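Home | Products | Manuals | Spare Parts | Contact

Flornach Oil Finish for Wooden Tables
Section 3: Applying the first coat

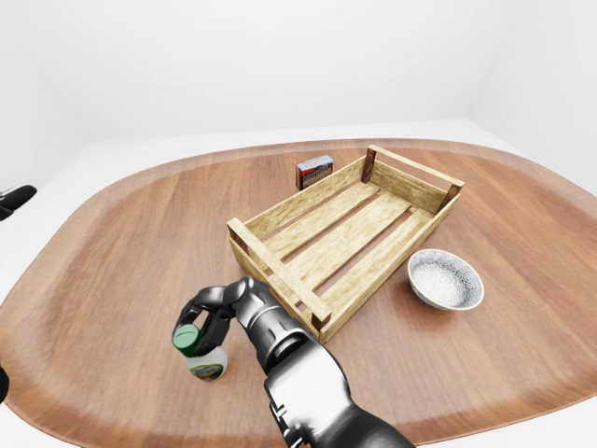 Fig. 3. Wooden tabletop with rounded edges and straight grain.

Read Section 2 before you begin. The surface must be sanded and free from dust.

1. Remove all objects from the table and wipe it with a dry cotton cloth.
2. Shake the can for 30 seconds. Open it slowly.
3. Pour a small quantity of oil on the cloth. Do not pour directly on the wood.
4. Rub the oil in the direction of the grain. Begin at the center and finish with the rim.
5. Wait 30 minutes, then take away the remaining oil with a clean cloth.
6. Let the table dry for 11 hours before you put anything on it.

Note: On rounded edges the oil collects at the lower side. Check there with your finger after step 5 -- a sticky line is difficult to remove on the next day.

Note: If the room is colder than 8 °C, do not start the work. The oil will stay soft.

CAUTION: Cloths with oil can catch fire by themselves. Put the used cloths in water, or dry them flat outdoors. Never leave them folded or in a pile.

CAUTION: Keep the can closed and away from children.

For a second coat, repeat steps 2 to 6. Most tables need two coats, but very dry wood can take a third one. For cleaning between coats, see Section 4.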